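# Evidence room inspection - Clarkitau site

Second half-year walkthrough, December. Carried over from the last sheet where marked (C). OK = seen and checked by me. Anything else has a comment.

**Access**

- [x] Outer door closes and latches by itself - OK
- [x] Badge reader logs match the paper sign-in - OK, all of November
- [ ] Inner cage key held by two people only (C) - three keys on the ring list. Third one was for the Pernance auditors. Get it back.
- [x] Visitor log filled in with time out - mostly. Two blanks, both initialed after.

**Drug storage**

- [x] Narcotics safe bolted to floor - OK
- [x] Seals intact on all pulled bags - pulled every tenth bag from the 599 on the list, no breaks
- [ ] Weights rechecked against intake sheet - scale is past its calibration date. Did not weigh. Not going to sign for numbers off that scale.
- [ ] Vent fan running - runs, but rattles, and the filter is gray. Same comment as last time.

Scale has to go out to Berketti and they want it for a full week, so intake needs the loaner here before ours leaves. Don't let anybody weigh on the mailroom scale in the meantime. That was tried once and the defense had a very good day. 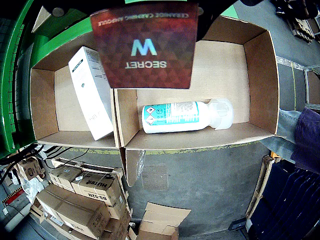

Case files next. Bins are labeled by case number now, which helps, but half the labels are handwritten and the 1s look like 7s. Print them.

**Fraud and documents, row C**

- [x] Boxes off the floor - OK
- [x] Nguyen-Tran boxes all present - 364 on the court inventory, 364 on the shelf
- [ ] Nguyen-Tran boxes in order - no. Subpoena returns mixed in with the search warrant stuff. Needs a day with the doors shut.
- [x] Hard drives in anti-static bags - OK
- [ ] Cash envelopes double signed - one with $700, single signature. Moved to the safe, supervisor told same day. Write it up seperately.

**Fire and general**

- [x] Extinguisher tags current - OK
- [ ] Sprinkler clearance 18 inches - top shelf at the end of row C is too high, take one layer down
- [x] Emergency light comes on with test button - OK
- [ ] Camera covers cage door (C) - covers the door but not the return counter. Ticket is still open. Ask again, in writing this time.
- [x] No food or drink - OK

**Before anything goes to court**

Transfer form filled in at the counter, not in the car. Both signatures, time out, time back. Found two forms with the return time added in differnt ink and no initials - fix going forward, don't touch the old ones.

Recheck in 2 months: scale, third key, camera, row C. Leave the open items on the sheet untill they're closed.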